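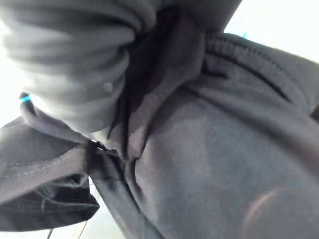
Gripper trial, progress meeting, 2:00 p.m.
Minutes: Aroha Tautahi
Present: 6

1. Soft fingers (Lovholm) against rigid fingers (Partington)
We now have 312 logged grasps on fabric, and the Lovholm set is a joy to watch on thick seams! Partington still wins on thin hems, where the narrow tips get under a single layer. Agreed to keep both sets in the trial until the end of May.

2. Wrist camera
Very close to the cloth, everything goes soft. On the white printed textile with the teal trim, the zigzags and wavy lines can still be made out, but the small print on the dark label can't be read past a couple of letters. Naledetti's shorter-focus lens sounds promising - Aroha to ask for two on loan.

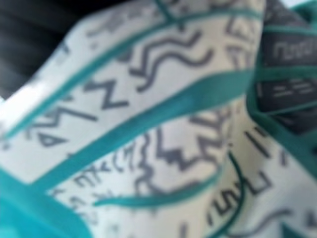
3. Controller
Deltinside firmware loaded on the second arm. Force readings look much steadier, and everyone was keen to try it with the soft fingers first. Old settings to be saved before anything is changed.

Next meeting: same room, 2:00 p.m. Bring grasp logs.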